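Index finger creeping closed on its own after warm-up, anyone else?

zkos_orkmont
Posting from the bench at 6 a.m., so forgive the typos. We run a chrome hand on a label-facing job and since November it has started drifting. I command open, it opens, lovely, and then over the next few minutes the long finger creeps inward until it brushes the station. No fault code, nothing in the log, just a slow sad curl. It got bad enough that we had up to 154 rejects in a shift (parcels turned the wrong way) before anyone noticed the pattern. Is this tendon stretch? Controller is a Leka, if that matters.

Siriporn_T
Sounds like tendon stretch to me, yeah. Ours did it at 4000 cycles. Retension, re-home, go have coffee.

lejla.d
Disagree with Siriporn, sorry! Stretched tendons give you a finger that won't close all the way, at least on every hand I've opened up. Creeping closed under a hold command smells like an encoder offset that moves with temperature. Does it do it from a cold start?

zkos_orkmont
Cold start it's fine. It needs maybe half an hour of running first.

Siriporn_T
OK, that does lean toward Lejla's side. I'd still check the tension before touching any offsets, it takes five minutes and we wasted a whole week on software once.

zdenka_m
Can we talk about the part where it touches the station with no fault? Drift is annoying, but contact with no stop is a safety problem in my book. What's your force limit set to?

zkos_orkmont
Um. 700, in whatever units the Leka menu uses. It came that way from the integrator.

zdenka_m
Please drop that before you run it again, and keep people out of reach until you know what's going on!

bindu_n
Jumping in with a question: is your wrist wrapped? We had plastic film around ours for dust and it held the heat in like a sandwich bag. Took it off and most of the drift went away. Got a picture of the hand at the station?

zkos_orkmont
Sure do, Bindu, and yes, guilty.
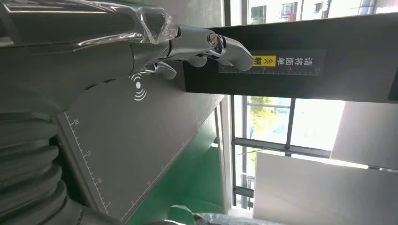 Hand at the label board, film still on the wrist

lejla.d
Oh wow, that's a lot of film. I'd pull it and rerun before you retension anything.

Siriporn_T
Or retension while it's off, you're in there anyway :)

zkos_orkmont
Film's coming off after lunch and I've turned the force limit way down. Will post the drift numbers tonight if the thing behaves.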